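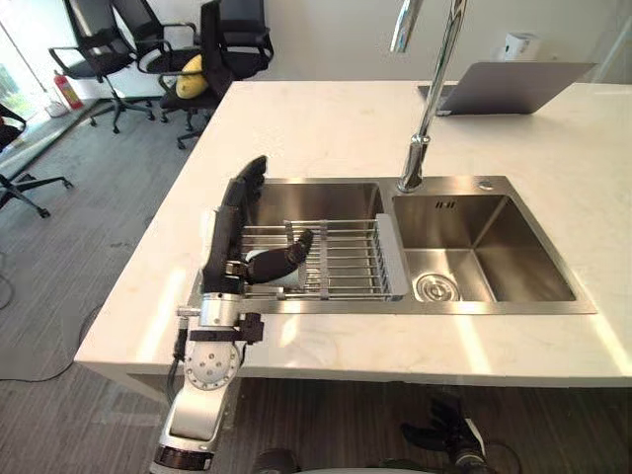

Subject: Re: [brewing-list] Krausening vs. priming sugar for a bottled lager, head retention

A reply to the question from last night, quoted in part below. I cut the water report and the hop schedule because neither one bears on the problem.

> I have two batches of the same pale lager, same grain bill, same
> yeast. Batch one was primed with table sugar at bottling. Batch two
> was primed with gyle I set aside before pitching. Both sat at cellar
> temperature for 3 weeks and then went in the fridge. Batch one has
> a thin head that is gone before I sit down. Batch two is better but
> it gushes. Not every bottle, maybe one in four.
>
> I want to try krausening on the next one. Is there a way to work out
> how much to add, or do people just go by a fixed share of the batch?
> And would it fix the head?
>
> For what it's worth the base malt was the Plodberg pilsner and the
> mash was a single rest, fairly low. I added a short protein rest on
> top of that because the recipe called for one.

Taking these out of order.

1. Head retention

I would look at the protein rest before I looked at the priming method. The Plodberg pilsner malt is well modified. The last lot sheet I had for it showed a soluble-to-total protein ratio that leaves very little work for a rest to do. If you hold a malt like that at protein rest temperature, the enzymes go on cutting the medium-size proteins that hold foam together. The wort comes out clearer and the beer pours flat-looking even when the carbonation is right. Recipes still carry the step from the days when the malt needed it.

Drop the rest. Mash in directly at your saccharification temperature. If you want a second rest, put it at the high end, near 160 F, and leave it there long enough to matter. There is decent evidence that a high rest helps foam by bringing glycoproteins into the wort, and it has no cost other than time.

Priming with sugar did not kill the head in batch one. The amount of sugar used in bottling is small, and the carbon dioxide it produces is the same gas you get from any other source. If batch one was less carbonated than batch two, and it sounds as if it was, the head would form less readily in the glass. Measure both before comparing them. A cheap bottle-piercing gauge will do. Chill the bottle, shake it, read the pressure, and use the temperature to look up the volumes.

2. Gushing

One bottle in four points away from a uniform dose. If the gyle had been over-measured, all of the bottles would be high. The usual causes for a scattered pattern are:

Uneven mixing. Gyle is denser than finished beer and settles. If it went into the bucket after the beer, the bottom of the bucket got most of it. Put the gyle in first and rack onto it with the hose laid along the wall so the whole volume turns slowly.

Dirty bottles. A ring of dried yeast gives gas a place to break out, and it can also hold a wild strain that keeps eating after your lager yeast is done. Open a gusher and a good one side by side and take a gravity on both after degassing. If the gusher reads lower, you have an infection in some bottles. If they read the same, look at mixing and nucleation.

Stored gyle. You did not say how it was kept. Raw wort in a jar in the fridge is not sterile, and two or three weeks is plenty of time for something to grow. Freeze it, or boil it again before use and chill it. I boil mine even when it has been frozen.

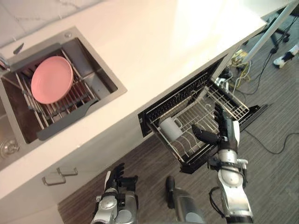 3. How much krausen to add

A fixed share of the batch is where most people start, and it works if your starting gravity and your attenuation are both typical. It is better to calculate it, and the calculation is short.

You need four values: the volume of beer, the carbonation you want, the carbonation it already has, and the fermentable extract left in the krausen at the time you add it. The third comes from the warmest temperature the beer reached after fermentation ended. Use that temperature even if the beer has been cold since, because gas lost during the warm period does not come back.

The fourth is where errors come in. Krausen is wort in active ferment, so its gravity drops while you are getting ready. Take the reading right before you add it, degas the sample, and subtract the final gravity you expect. The main batch gives you that number if the wort and yeast are the same. What is left is the part that will make gas.

As a working rule, each gravity point fermented in the whole volume adds close to half a volume of CO2. So if the beer holds 0.9 volumes and you want 2.5, you need a bit over 3 points across the full batch. Suppose the krausen is at 1.040 and will finish at 1.010. It has 30 points to give. Three points divided by 30 is a tenth, so for 5 gallons of total volume you want half a gallon of krausen in the mix. Count the krausen as part of the total. On small batches the difference is minor, but on large ones it is not.

If the beer itself has not reached final gravity, those points count too. Run a forced test: take a sample at pitching, overpitch it, keep it warm, and shake it a few times a day until it stops. That tells you where the beer will end up. Bottling with krausen on top of an unfinished beer is how people end up with glass on the floor.

4. Timing

Add krausen when it is near high krausen, with a thick white head and the gravity down by a quarter to a third. Earlier than that and there is not enough yeast in suspension. Later and there is less extract left and you need more volume. With lager yeast at normal temperatures this means starting the wort 2 days ahead, sometimes longer if you pitch cold. I use a spare gallon jug and pitch it from a fresh starter.

The first batch I krausened, I used slurry from the main fermenter, Virar dry lager yeast on its second use. It was slow and I bottled too early. The bottles took five weeks to come up. A fresh pitch avoids that.

5. Will it fix the head?

Probably not by itself. It will do other things. The active yeast takes up the oxygen picked up in racking, which sugar priming with tired yeast does slowly. It also helps with diacetyl if you have any. I find the carbonation more even between bottles, but that comes from the yeast being healthy and well mixed in. The wort in the krausen adds a small amount of foam-positive protein, too small in my view to notice in a glass.

For the foam, change the mash. If you change both at once you will not know which of them did it. I would brew batch three with the same gyle priming (boiled, added first) and no protein rest, and hold krausening for batch four.

6. Equipment notes

Somebody asked last month if the Dromora bottling bucket is worth the price. The spigot sits low enough that you lose very little, which is good, but the fill marks on mine are off. I checked them by adding water in 400 mL steps on a scale and the marks read high all the way up. When dosing is by volume this matters. Mark your own with tape.

The Tian hydrometer is fine for finished beer. For krausen, spin the sample or pour it between two glasses until it stops foaming, otherwise the bubbles lift the float and you will read high and add too little.

If you run the side-by-side gravity on the gushers, post the numbers, and say how the gyle was stored.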